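Kapitel 3
Greifer zum Anfassen: das Handset von Nuvero

Bevor wir in diesem Kapitel über Kräfte und Reibwerte reden, möchte ich euch ein Gerät vorstellen, mit dem ich selbst viel zu viele Abende verbracht habe. Das Handset von Nuvero besteht aus zwei Greifern, die man in den Händen hält – man macht die Aufgabe vor, und aus den Aufzeichnungen lernt später der Roboter. Im Kurs in Clindville haben wir damit Müllbeutel in Eimer eingesetzt. Klingt banal, ist es aber gar nicht!
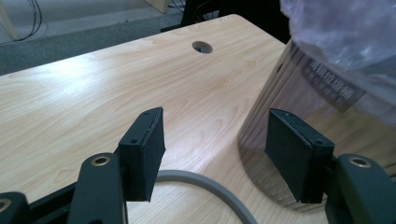
3.1 Backen und Beläge

Mich haben zuerst die Schaumstoffbeläge überzeugt. Eine dünne Folie rutscht zwischen harten Backen gern weg, mit Schaumstoff hält sie viel besser (bei nur 32 Gramm Gewicht pro Backe, wohlgemerkt). Mein Kollege Slamet Majimbun schwört trotzdem auf die Gummibacken von Grendelik, und darüber streiten wir bis heute. Was mich am Nuvero stört, sind die Kabel. Die liegen mir ständig im Weg, und nach 90 Minuten spürt man jedes Handgelenk.
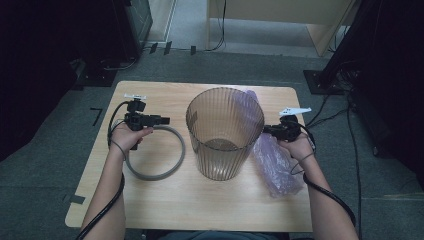
Abb. 3.2: Der rechte Greifer hält den Beutel am Eimer.

Überlegt euch vor dem Weiterlesen, an welcher Stelle ihr den Beutel fassen würdet. Auf Seite 17 des Arbeitshefts ist Platz für eine Skizze.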